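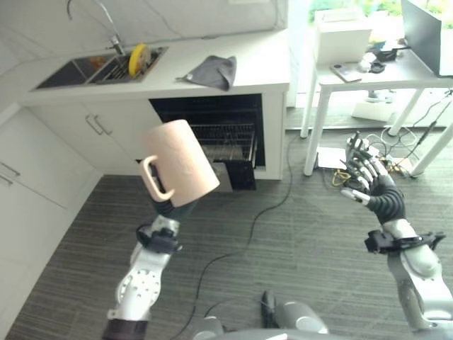
Textured mugs coming out of the dishwasher with a chalky film – what am I doing wrong?

Posted in Kitchen & Cleaning by brastside_baker

Hi everyone! I've finally got a proper set of mugs after years of mismatched freebies and I love them to bits. They're ceramic, a soft peachy color, with a faint raised pattern you can feel with your thumb when you're holding your coffee. The trouble is that after a month or so of dishwasher life they've gone dull. There's a whitish film that sits in the pattern, mostly toward the base, and if I rub it with a wet finger it goes away and then comes back once the mug dries.

Things that may matter: we're in Haworth and the water is hard (the kettle is proof). The dishwasher is next to the sink, and I use the all-in-one tablets on the quick cycle because there are only two of us and I'm impatient. Mugs go wherever they fit. Plates come out fine, bowls mostly fine, glasses a little cloudy now that I'm looking for it. I don't use rinse aid since the tablet says it's included.

Should I just wash them by hand in the sink and let them dry in the dish rack? I'd do it for these mugs, but I'd rather not if there's a way around it. Also, is the film bad for the glaze if I leave it?

zidimura_fan
14 replies in this forum

Oh, I love this kind of problem, because it's so fixable! That's hard water film, and the clue is that it vanishes when wet. If it were etching (tiny damage to the surface) it would usually still look dull or a bit rainbowy with water on it.

First get rid of what's there. Fill a bowl with warm water and plain white vinegar, half and half, and sit the mugs in it for 13 minutes or so while you do something else. Then go over the pattern with a soft old toothbrush and rinse well. Please don't use a scouring pad on a raised pattern, it takes the shine off the high spots first and you can't put it back. If your mugs have any gold or metallic trim, skip the vinegar altogether and use dish soap and patience.

Then stop it from coming back:

Fill the rinse aid compartment anyway. The bit that's built into the tablet is fine for soft water but it never did much in my house. Set the dial one notch above the middle and adjust from there.

If your machine has a salt compartment, fill it and set the hardness level. Lots of machines don't have one, so check the manual before you go hunting around the bottom of the tub. Only dishwasher salt, never table salt!

Give up the quick cycle for mugs. Tablets need time to dissolve and a lot of the short programs finish before they've done their job, so some of what you're seeing could be leftover detergent. I run mine at 70 degrees (Celsius, that's the hot program on my machine) once a week and the normal one the rest of the time.

Loading makes a difference too. Mugs on the top rack, upside down and leaning a little, so water can't pool in the ring underneath. I tilt mine until the handles all point the same way and it is ridiculously satisfying. Don't let them knock together – that's how you get chips at the rim.

And clean the filter. I did mine last August after ignoring it for far too long and the glasses came out like new. It usually twists out from the floor of the machine. Ten minutes with hot soapy water and a brush.

clerkavetti

Hand wash. Anything you really like should be hand washed. Takes less time than loading it.

spoonsandsuds

Agree with nearly everything in the long reply! Just adding two things.

On drying: crack the door open when the cycle ends and pull the rack out part of the way. The steam gets out and the drops don't sit there leaving minerals behind. I keep a folded cloth on the counter by the sink and give the mug bottoms a quick wipe before anything goes in the cupboard, because the bottoms always hold a little puddle no matter how you tilt them.

On the glaze question: the film by itself shouldn't hurt anything in the short run, it's just ugly. I'd still clear it off, because it builds up and gets harder to shift. Check underneath for a dishwasher safe mark too. If there isn't one I'd go with the person above and wash by hand, at least for the patterned ones.

brastside_baker

Thank you all!! Vinegar soak done on one mug and it looks brand new, so I'm doing the rest tonight. The filter was disgusting, I won't go into it. No salt compartment on mine as far as I can see, but rinse aid is on the list for Monday. Will report back after a few proper long cycles.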